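June 12, 2021

Drove out to the Zonwood open day with Aranka, who had talked it up since March. Forty minutes in line, then a speech by Segundo Valderrama about kitchens of the future. 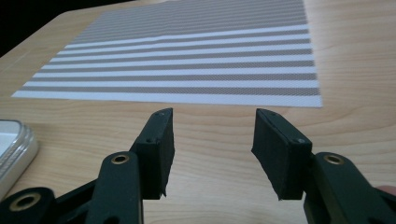

I still don't see who would pay for it. Valderrama said 286 trials so far and went quiet when I asked how many had failed. The fingers looked tough enough, though the edges of the black pads were ragged. Setting a striped placemat is a job I can do half asleep. Aranka signed up for the newsletter.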